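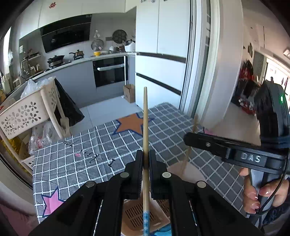

# Good practice meeting, hand-held grippers — minutes

June 28, 2019, at the Lestach office, upstairs room. Minutes by me again, as I was the last to say no.

Here: Donnie Jardine (chair), Sepehr Ghaffari, two from the Idahosa side, three of our home recorders, and me. Cilldale sent apologies and a page of comments, which I've worked in where they belong.

## 1. Last time's minutes

Agreed, with one fix. I'd written that the May draft of the house rules was "approved". Donnie says it was "approved for trying out", and he's right, so I've changed it. Sepehr asked if we could please stop calling it the May draft now we're nearly in July. We're calling it draft two.

## 2. How draft two is going

Sepehr had been through the returns. We've had 3,473 recordings in under draft two, and 295 of them came back with a query of one sort or another. I thought that sounded rather good! Sepehr thought it sounded like a lot of afternoons, as he's the one who answers the queries.

Most were about the same few things: the start position, what counts as one task, and whether you may use your bare hand to help. We took those in turn, and it ate up most of the meeting.

## 3. Start and finish positions

Draft two says "begin with both grippers in view and open". One of the recorders pointed out (very politely) that if you're working on something long and thin, like a stick, you can't always get both grippers and the whole of the thing in view from where you're standing. She's been stepping back and then forward again, and it wastes the first few seconds.

We went round this for a while. I suggested we only ask for the jaws, and Idahosa were happy with that straight away. Donnie wanted the word "open" kept, and so it is. New wording:

> Begin with both sets of jaws open and in view. The object may be partly out of view. Finish the same way.

Cilldale's page asked for a three-second hold at each end. We settled on two, and I'm to write and tell them so nicely.

## 4. Holding thin things

This got the liveliest chat of the day. Draft two says to grip "at the middle of the pad", full stop, and that's fine for a box or a cup. With thin things people have been gripping near the tips so they can see what they're doing, then the thing swivels and they have to start again.

Sepehr's view is that a swivel is perfectly good to keep, so long as you carry on and put it right with the grippers. He doesn't want people stopping the recording every time something slips. I asked whether that went for drops as well. Yes, he said, if it lands on the table. If it lands on the floor, stop and mark it as a stop.

Agreed:

- Grip thin things between the pads, square on where you can.
- If it turns in the jaws, carry on and correct it.
- Dropped on the table: pick it up with a gripper and carry on.
- Dropped on the floor: stop, mark it, start a fresh one.
- No bare-hand help at any point between start and finish.

That last one is the only rule with no wriggle room, and Donnie asked me to put it in bold in the next draft. I will — though I did say that if we bold one thing, by August we'll have bolded everything.

## 5. Tables, cloths and backgrounds

We're not asking people to tidy up. Idahosa had a line in their own guide about "a plain, clear surface", and they've agreed to take it out. Patterned cloths are fine, kitchens are fine, laundry baskets and carrier bags can stay where they live. The whole point of recording in ordinary homes is that they're ordinary homes.

What we do ask:

- No post, bank letters, family photos or screens facing the work.
- Tell anyone else in the house before you start, and stop if they wander in.
- Hob off if you're recording in the kitchen, even when you're nowhere near it.

One recorder asked about handwriting on a tablecloth. Sepehr says scribbles are all right, names and phone numbers are not. She then asked who decides what's a scribble, and after some laughing we agreed it's her, and if she's not sure she should ask him.

## 6. Cables

Short one. Anything with a cable should have the cable hanging in a loose loop behind or beside the hand, never between the jaws and the work. Don't tape it to your sleeve! Two people have done this and both had pulled it out of the socket by lunchtime. Zedside's advice sheet says the same, so we'll copy their line and thank them for it.

## 7. Time and breaks

Draft two says "rest when needed", and everyone agrees that means nobody rests. From now on it's a proper break after 200 recordings or two hours, whichever comes first, and the break counts as paid time. Idahosa had to ring someone to check they could do that and came back in with a yes.

Next batch is set at 2,180 recordings across all homes. Donnie doesn't want a target per person, and the recorders were glad to hear it.

## 8. Who's doing what

- Me: write draft three, with the new wording from items 3 to 7, and send it round. Write to Cilldale.
- Sepehr: a one-page list of common queries, with answers, for people to keep by the table.
- Idahosa: take the plain surface line out of their guide.
- Donnie: thank Zedside, and find us a room with a window that opens.

## 9. Anything else

Left-handed recorders. We ran out of time, so it goes first on the list for next time.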